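## 4. Comparing finger pads on the hand-held gripper

By now you have a working grip and a camera that talks to the logger. Good! This section is the fun one, where you put two sets of fingers through the same reach and see which you like better. We use the Hayat soft pads and the older Gratholm block pads, but any pair that fits the Makex arms will do.

**You will need**

- the hand-held gripper, charged
- both finger sets and the short hex key
- a plain, light-colored table
- one open container with a few light packages in it

### 4.1 Set the view

1. Put the container on the table, well past the fingertips, with its opening up.
2. Hold the gripper with the fingers fully open and start the live view.
3. Tilt your wrist until both fingers show low in the picture, one on each side, with clear table between them.
4. Check that the container is still in view. If it sits right at the top, that's fine for a first approach, but move a little closer before you judge the pads.

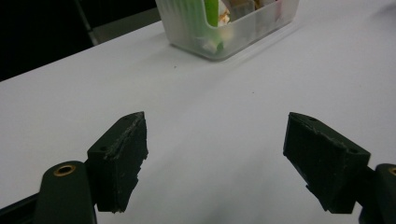 *Fig. 4-1. Block pads open, container at the top of the view.*

5. Save the view as `approach_far`. You'll want it again for the second finger set, so don't skip this even if you're itching to start.

> **Note:** Dim light is okay for this test. Leave exposure locked at 300 so both finger sets get the same treatment – auto exposure will drift when the gripper's shadow crosses the table.

### 4.2 Run the reaches

1. Open a new log and type the pad name. Ours was log 1049, and yes, we forgot the pad name the first time.
2. Move toward the container slowly, fingers open, and stop just short of the wall.
3. Tilt a few degrees left, then right. Watch how much of the container each finger hides.
4. Back off to `approach_far` and repeat until you have 9 reaches.
5. Swap the fingers (see 3.2) and do the whole thing over.

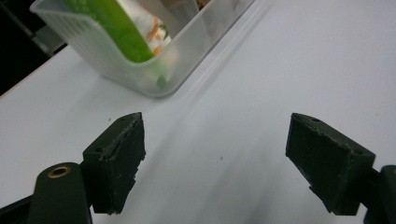 Give the block pads a fair chance here! They look rough next to the soft ones, and a chipped rim is no reason to rule them out. Ultan Moynihan ran both sets on the Bistasley bench and ended up keeping the blocks for flat cartons, where he liked the firm face, and the soft pads for wrapped snacks and anything that crinkles. Your own packages may well tell a different story, so try a mix.

> **Caution:** Keep your free hand off the arms while the gripper closes. The gap between finger and bracket is a real pinch point.

> **Caution:** Don't overtighten the screws in the brass inserts. Snug is enough. A spun insert means a new arm (part 2715).

### 4.3 Read the results

1. Load both logs side by side and line them up on the first reach.
2. Score each reach for how well you could see the target and how steady the approach was, one to five.
3. Add a line of plain notes. Ehsan Safavi's "felt twitchy near the corner" told us more than a page of scores, and it led straight to the softer trigger setting in 5.1.
4. If the two sets come out close, run the test again with the container turned so that a corner faces you. Corners are where the differences show up – the fingers have to split around them, and a wide pad runs out of room sooner.

Before you put things away, brush off the pad faces with a dry cloth and look at the edges under a lamp. Replace a pad if the torn part reaches a screw hole. Light scuffs on top can stay.

Next, go to 5.1 to set the trigger.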